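Operations Diary, Garment Handling Cell 2
Flandstead Textile Automation Laboratory

Monday, August 27, 2018

The cell was returned to limited service this morning after the stoppage of last week. The following is entered for the record and for the staff of the evening shift, who were not present when the fault was first reported.

The fault is a failure to release. At the end of a fold the controller commands the fingers to open, the status line reports them open, and the arm begins its retreat with the sleeve still held. On the first occurrence the shirt was dragged off the table and into the path of the wrist joint. The arm continued to move until the operator pressed the emergency stop. There was no injury. The operator was standing outside the marked line, as required, but had one hand over the rail to reach for the next garment. That practice is to cease, and a notice has been placed at the station.

The log for the stoppage was reviewed before work began. It shows 84 grasp cycles, of which 70 ended in a normal release. The remaining cycles all ended with the garment moving when it should have stayed in place. The operators had recorded only a few of these as faults. In the other cases the fabric slipped free during the retreat and the fold was marked as acceptable. The laboratory considers this the more serious finding, as the fault was present for a full shift before anyone was asked to look at it.

Two causes are under review. The first is the position sensor, which reports the drive and does not report the fingers themselves. If the linkage binds, the sensor will still give the open signal. The second is the condition of the gripping surfaces. Loose tape near the fingertips can catch on knit fabric, and adhesive may pass to the cloth. The Grirenport office has been asked whether its own cell has shown the same behavior, and a reply is expected this week. The sensor was last calibrated in January.

Arm speed was held at 46 percent of the normal setting for all of today's work. The Stararitz folding program was used without change so that results could be compared with the earlier log. Each grasp was made on a sleeve, with a second member of staff at the stop button.
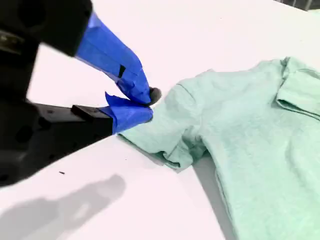

Safety and Operations Coordinator, Garment Handling Cell 2

The light green T-shirt was used for the sleeve trials. The blue tape on the lower finger has a loose flap at its upper edge, facing the other finger, and this is to be trimmed or replaced before the next session. The rubbery pad at the end of the upper finger is to be inspected at the same time. Staff are reminded that tape is not to be added to either finger without an entry in this diary.

The release fault occurred twice during the afternoon. In both cases the arm was halted within the table area and the garment was freed by hand after power had been removed. The status line read open on each occasion. This supports the first cause but does not rule out the second, and no repair will be recorded as complete until both have been tested separately.

Until further notice the cell is not to be run by one person, and the speed limit remains in force. The evening session is canceled. The key has been returned to the cabinet and the lockout tag is on the main switch.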